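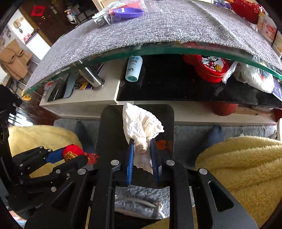

VACANCIES / HOME AND HOUSEHOLD

Living Room Tidying Assistant (part-time)

Nevoment is looking for people to tidy and reset furnished living rooms at our Paisan Street site. The work is practical and repetitive, and it suits someone who likes a room to be in order. You do not need experience in cleaning or housekeeping, although it will be taken into account if you have it.

Reference: 720
Hours: 18 per week, mornings or afternoons
Length of contract: 6 months, with the possibility of renewal
Places available: several
Reports to: Waraporn Thongsuk, Household Rooms Supervisor

About the work

The rooms are set up as ordinary sitting rooms, with seating, a low cabinet, a glass-topped table and a carpet. They are meant to look lived in. At the start of a shift you will be given a room and a sheet showing how it should be left. During the shift the room is tidied, untidied and tidied again, with different small objects each time.

On a normal day you will:

Pick up used tissues and other light rubbish and bag it.
Put slippers back in pairs on the carpet.
Fold or spread the fluffy blankets over the seats, as the sheet asks.
Stack magazines and books under the table with the spines facing the same way.
Wipe the glass tabletop and lay the felt mat flat again.
Return tins, bottles and bags to the shelf panel on the low cabinet.
Hang or put away small decorations, such as red knots with tassels.
Shake out and brush the shaggy carpet at the end of the shift.
Write down anything broken, stained or missing.

The decorations need some care. Tassels fray easily and should be held by the knot or the cord. If one comes apart, put it in the repairs tray with a note and take another from the store cupboard. Please do not try to trim or glue it in the room.

Tissues are always thrown away at the end of a shift, even if they look clean. Fresh boxes are kept in the corridor. Bottles and tins stay closed unless the sheet says otherwise.

What we are looking for

You should be able to follow a written sheet closely and put things back where it says, including when you think they would look better somewhere else. You should be comfortable kneeling and bending, as a good part of the work is at carpet height. Nothing you lift will weigh much. The heaviest item is usually a wet blanket on laundry mornings.

You will need enough English to read the sheets and fill in the end-of-shift form. Some of the items on the shelves have labels in Chinese. Being able to read them is useful but not required, and the sheets show where each one goes.

Outdoor shoes are not worn on the carpets. Indoor shoes are provided in most sizes. If you take a very large or very small size, tell us when you accept the post so that we can order a pair. People with a strong dust or fibre allergy should speak to us before applying. The blankets and carpets shed a fair amount, particularly when new.

Pay and conditions

Pay is by the hour and is set out in the offer letter, with paid breaks. Shifts start at 8.30 am or 1.30 pm. You may state a preference and we will try to keep to it, but the afternoon places usually fill first. Holiday is worked out in proportion to your hours. Travel costs are not refunded. There is a bicycle store behind the building, and the Flisten bus stops at the corner.

Lockers are free. Food is kept to the kitchen on the ground floor and is not taken into the rooms, apart from anything listed on the sheet.

Training

The first week is spent alongside another assistant. You will be shown how to fold both sizes of blanket, how to clean the glass without marking the felt, and how to fill in the form. Training hours are paid at the normal rate.

How to apply

Write to the Household Rooms team, Nevoment, Rasico House, Paisan Street, or leave a letter at the front desk between 9 am and 4 pm. Give your name, a telephone number, the shift you would prefer and a few lines about any work you have done that involved keeping a place tidy. Paid and unpaid work both count. A CV is welcome but not needed. Quote reference 720.

Applications close at the end of June. We expect to see some 20 people, and each visit includes a short practical task in one of the rooms. Wear something you can kneel in. Everyone who attends will hear from us by telephone or letter, whether or not they are offered a place.

Questions about the post can be put to Waraporn Thongsuk through the front desk.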